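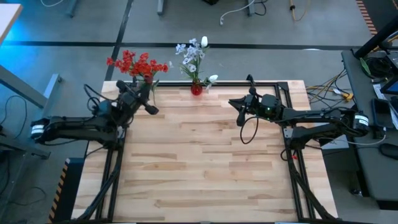

Cleaning and storing makeup brushes and lipsticks

Residue in a brush is a mix of pigment, wax and skin oil. Water alone will not lift it. Use a mild liquid soap and lukewarm water, and keep the water below the metal collar, where the glue sits.

Foundation brushes: wash every 4 uses. Powder brushes: once every two weeks. Work the soap in with the fingertips, rinse, squeeze, reshape, and lay flat with the head over the edge of a counter. Allow 24 hours before use.

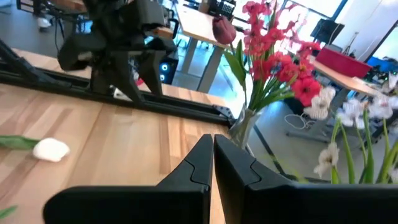 Can a brush be dried with a hair dryer?
Only on the cool setting, held at arm's length. Heat softens the glue and the bristles start to shed.

For lipstick, wipe the top layer with a tissue dampened with rubbing alcohol and leave the cap off for a minute. Store at room temperature, 23 °C at most. A Padano bullet kept on a sunny shelf will sweat oil well before its date. The Liapis ones are firmer but go grainy. 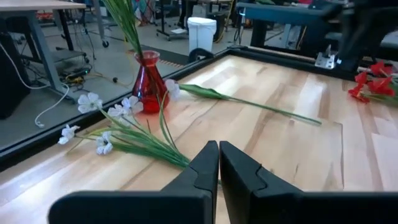 Wurlow wrote in January that a drop of olive oil, worked in before the soap, clears long-wear formulas in a single wash. It does, on synthetic bristles. Natural hair needs a second soaping afterward.

Sponges are a separate case. Soak in 300 ml of warm water with a teaspoon of soap, then press until the water runs clear.
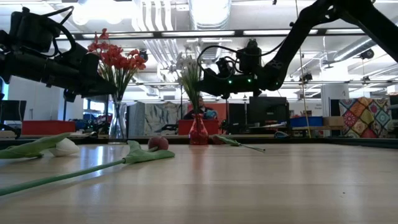
Replace a sponge when it tears or keeps a smell after washing.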